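From: Jérémie Tanguy
To: trarnis-league list
Date: 2018-04-05
Subject: Re: roster lock for the spring cup

> Can someone confirm if subs still count after roster lock? The Hidoneck
> guys say they can bring in a new support player for playoffs, and our
> captain read the rules the opposite way. Also is the prize pool still
> 3000 or did that change?

Quick one, between matches so sorry for typos.

Subs count ONLY if they were on the sheet before lock. Same as November. Hidoneck asked me seperately and got the same answer. You list up to 8 names, five play, done. If the new support isn't one of the 8, no playoffs for him.

Prize pool is 2000 now. Clarkach dropped out as second sponsor, the 3000 on the old page is wrong. Will fix it tonight if I get the login back from Mallet.

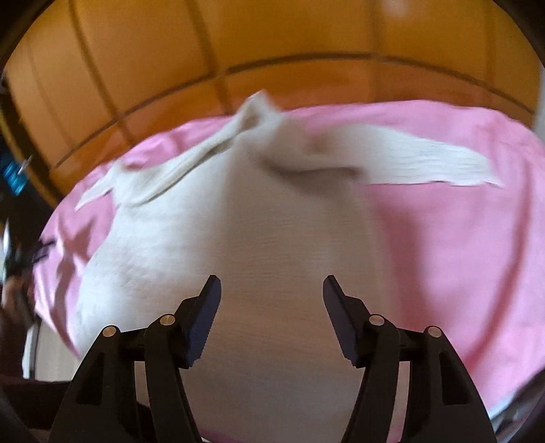 White long-sleeve, laid out on the pink cloth

Other stuff people keep mailing me about:

- 11 teams signed up so one gets a bye in round one. Drawn on stream, no seeding. Please no more mails on this.
- Server pick goes to the lower bracket team. Yes, even in the final.
- Pauses: two per map, captain types it in chat. Not voice. We had a mess last season with a pause called on voice and the admin never heard it — don't want to go trough that again.
- Demos uploaded same night or the result can be contested.

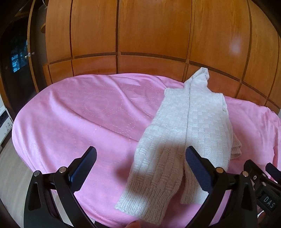 Off-white knit, folded long, on the bedspread

Trarnis and Mallet still owe me a roster sheet. Plain text is fine, nicknames plus account IDs.

Back on in a few minutes, rest tomorrow.

Jérémie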